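Wiping Down and Towel Folding: Your Questions

Updated 2025-01-07

We love a good cloth at Rinisbridge, and since the towel page went up in November the questions have been pouring in. Keep them coming! These are the ones we get most.

Which towel should I use for a white table?

A dark terry one, every time. Grey is our favourite. It doesn't show tea stains, it has enough pile to pick up dust, and crumbs stand out on it so you know when it wants shaking out. Terry also folds into a lovely thick pad that fits nicely under your hand.

How do I fold it?

Lay it flat, fold it in half lengthways, then in half again, and once more across. Smooth it with your palm between folds. You should end up with a chunky rectangle, rounded at one end and with all the layers showing at the other. When one face gets grubby, turn the pad over or refold it to a clean side. You'll be amazed how long one towel lasts!

Mine has a patterned band. Does it matter where that ends up?

For wiping, yes. Woven bands are usually flatter than the pile and don't grab dust nearly as well, so keep the band on top and wipe with the fluffy side. It looks cheerful that way too.

Why keep the towel on a tray?

Because then it has a home! A shallow tray with a raised rim keeps the towel off the worktop and catches any fluff that drops from it. Wipe the tray first, then the table, then put the towel back. The Eltero and Zandolitz trays both sit happily on a shelf when you need the space.

I've just wiped and there are still bits on the table. What am I doing wrong?

Probably nothing. New terry sheds like mad. Wash a new towel 3 times at 40 degrees before you trust it on a pale surface, with no fabric softener (softener coats the loops and they stop picking things up). After that, wipe in one direction, lift, and shake the towel outside. Specks are easiest to spot if you crouch down and look across the table towards a window.

Can I use the same towel for dishes?

Please don't. Keep one for surfaces and another for plates, in different colours if you can. An orange trim on the table towel makes it easy to tell them apart.

What does it look like folded, on the tray and off it?

Dark grey terry, orange and white band on top, pale green tray:
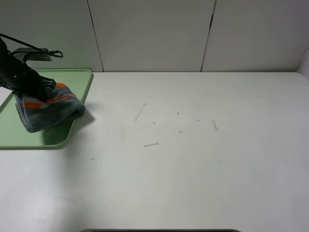
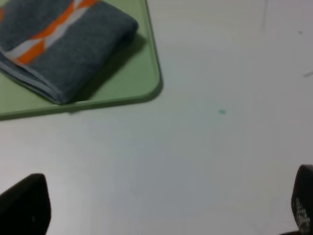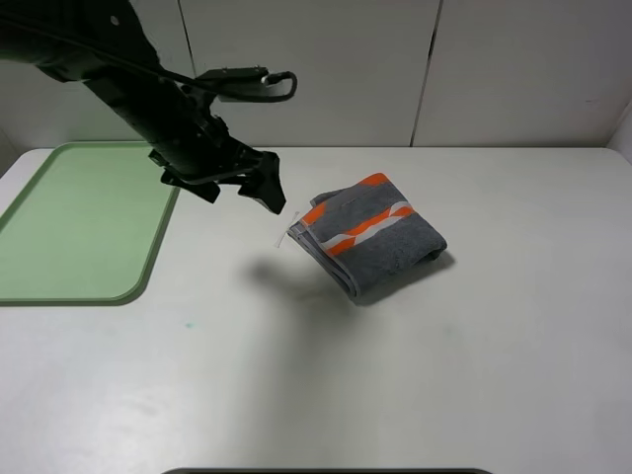 Comments

Massawe: I did the 40 degree washes and the fluff has nearly stopped, thank you. Can I ask about drying, though? Mine goes stiff as a board on the radiator and then just pushes the dust about. Would 10 minutes in the tumble dryer at the end help, or does that start the shedding again?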